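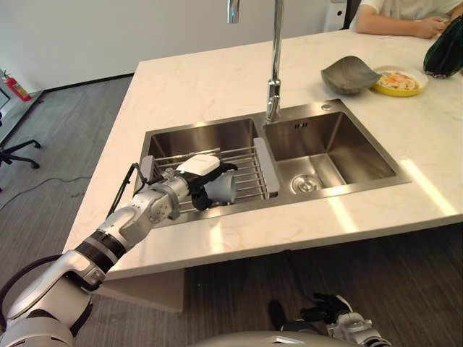 A gray cup held over the drying rack in the left basin of the island sink.

Visitors > Open Day > Frequently Asked Questions

We use cookies to remember your language and booking preferences. By continuing to use this site you accept our cookie policy.

Gesteo Open Day: Frequently Asked Questions

The Gesteo household robotics laboratory opens its doors to the public on Sat 29 September. The answers below cover the kitchen demonstration and the practical side of a visit.

What will visitors see?
The kitchen demonstration concerns the handling of dishes. A two-armed robot works at a sink and a rack with cups and plates of the kind found in most homes. Each session is introduced by Sixten Sandberg, who leads the laboratory, and questions are taken at the end.

Why dishes?
A cup may be held from the side, from below or by the rim, and each grip limits where it can be set down next. A plate is flat and offers the fingers only a narrow edge. These are ordinary problems, and visitors can judge the results for themselves.

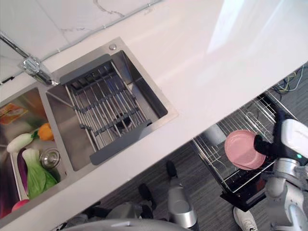 The same reasoning applies to racks. Wires and rods leave small gaps, and an object placed a little off its mark may lean or slide. Members of the public often ask why the arms move slowly near a rack — the speed is set by the laboratory and is kept low for all public sessions.

Will the demonstration always succeed?
No. Objects are sometimes dropped or put down in the wrong place. Staff will then reset the task and begin again. Sessions are not edited or rehearsed for the public.

Is the food real?
Visitors are asked not to eat or remove anything from the kitchen, including items in the sink.

Do I need to book?
Yes. Booking is free and opens in July through the Gilmartin ticket desk. Each session admits up to 81 visitors. Last year's open day drew 2,000 people, and late arrivals could not always be seated.

May children attend?
Children are welcome with an adult. One adult may accompany no more than 2 children in the kitchen area. Please keep to the marked visitor side and watch for cables on the floor.

May I take photographs?
Photographs for personal use are permitted without flash. Press requests should be sent in advance to Valdir Aguiar at the visitor office.
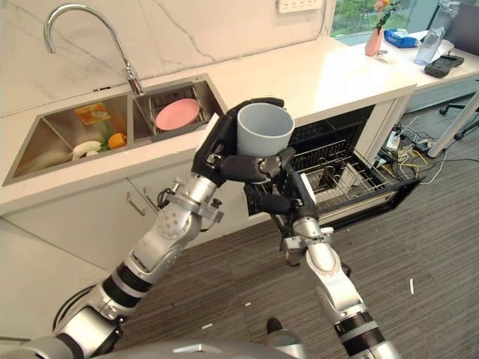
Is the building accessible?
The demonstration area is on the ground floor and has step-free access from the Flakton Street entrance. Seats at the front may be reserved when booking.

Comments (3)

marthe_k
Is there anywhere to leave a stroller during the session?

Visitor Office
Yes, strollers may be left at the cloakroom beside the ticket desk.

R. Oduya
Attended last year with my father. We would have liked more time for questions — the part on gripping plates was the best of it and ended too soon.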